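Cuaderno del taller, abril. Juego de formas Isiletti, tablero de arce y piezas de color
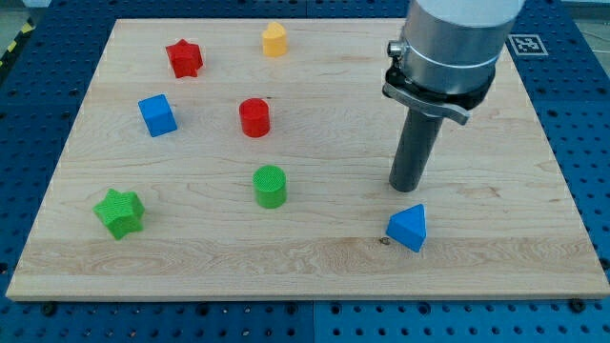 Tablero claro con las siete piezas repartidas: estrellas, cilindros, cubo, corazón y prisma triangular.

9:40. Retomo el tablero donde lo dejó Subira. Le había dado la segunda mano de aceite la tarde anterior y pidió que no se lijara nada hasta mirarlo con luz de lado. Mirado. La veta ha subido un poco en la franja del canto delantero, donde la madera hace aguas, y en el resto está lisa al tacto. El nudo pequeño y oscuro que queda junto al triángulo azul no se ha movido ni ha levantado borde. Lo dejo como está. Joyce quería rellenarlo con resina y yo creo que el parche se vería más que el nudo. Pendiente de hablarlo con ella.

El aceite es el de Trodavport, el de la lata abierta. Tarda más de lo que pone la hoja: a las 11 horas todavía marcaba la huella del pulgar. Apuntar para el próximo tablero y no prometer entregas de un día para otro.

Piezas. Las repartí con mucha separación para ver los colores sobre la madera sin que se hicieran sombra unas a otras. Notas sueltas:

El azul es el que mejor funciona. Tanto el cubo como el triángulo se ven desde la puerta.

El amarillo del corazón sobre arce me preocupaba por falta de contraste. De cerca bien. Desde el otro lado de la mesa pierde algo, habría que probar un tono más cálido. Le pido a Zidberg la carta de amarillos.

Los dos cilindros, rojo y verde, salen de tamaño parecido. Falta pasarles el calibre, no me fío del ojo. El verde tiene en la cara de arriba una trama fina cruzada que al rojo no le veo. Si la cara va a ser siempre la de arriba, habría que decidir si la queremos en todas las piezas o en ninguna. Subira prefiere con trama porque al lijarla se apaga el color. Yo no tengo opinión todavía.

La estrella verde se ve algo más grande que la roja. Revisar las dos plantillas antes de la próxima tanda, puede que se haya usado la antigua. Las puntas redondeadas de la roja están bien, así se quedan. El lado del cubo en el plano es de 50 mm, comprobarlo también.

11:15. Viene Joyce a ver el conjunto. Le gusta el tablero, le sobra grosor en el canto. Dice que en la escuela de Shirima las mesas son bajas y los niños se apoyan en el borde, así que pide un redondeo más generoso delante. Se puede hacer con la fresa que ya tenemos, pero obliga a aceitar otra vez esa zona. Del nudo: acepta dejarlo si el resto de tableros no trae más de uno.

Pesé el tablero solo, sin piezas, antes de volver a colocarlas: 368 g. Esperaba más. Conviene ponerle tacos de goma por debajo, si no va a resbalar en mesas pulidas.

Para la lija del canto, grano fino y a mano. La última vez que se pasó la máquina quedó una onda que luego el aceite marcó entera. Calculo alrededor de 60 minutos entre redondeo, repaso y limpieza de polvo, aparte del secado.

Pendiente:
Medir cilindros, cubo y las dos estrellas.
Carta de amarillos, Zidberg.
Redondeo del canto delantero y aceite en esa franja.
Tacos de goma, quedan en el cajón de tornillería pero no sé si bastan.
Decidir lo de la trama (Subira y Joyce).
Cerrar bien la lata de aceite, estaba otra vez con la tapa suelta.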